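About Lovance

We make wooden tables. People ask what else we make, and the answer has been the same since Ivone Aguiar rented the workshop: tables, in three sizes, with four legs each. 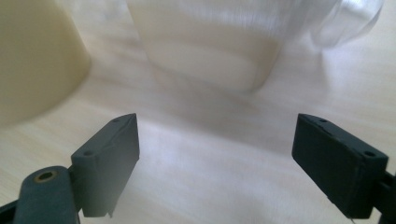 Ivone started out restoring other people's furniture, mostly pieces that had been painted in a color somebody later regretted. After enough weekends with a scraper she decided it would be easier to build a table nobody wanted to paint. Our tops are light in color, with the grain left where you can see it. If you prefer wood that looks like something else, there are several fine stores near the highway.

Rosimeire Barbosa joined in August 2018 to do the books and now runs the finishing room, having found our finishing more alarming than our books. Mircea Cozma picks the boards. He is slow at it and does not like being watched. Trinidad Montecinos answers the phone and will tell you, kindly, that your dining room is too small for the big one.

The big one is called the Omusel. The middle one is the Imai, 74 inches long, and the small one is the Tridura. We held a meeting about the names and have agreed not to hold another.

Order number 2412 left the shop in March. We still take back any table for sanding and oiling, rings and homework included. Bring it by, or call Trinidad about pickup. Please empty the drawer first.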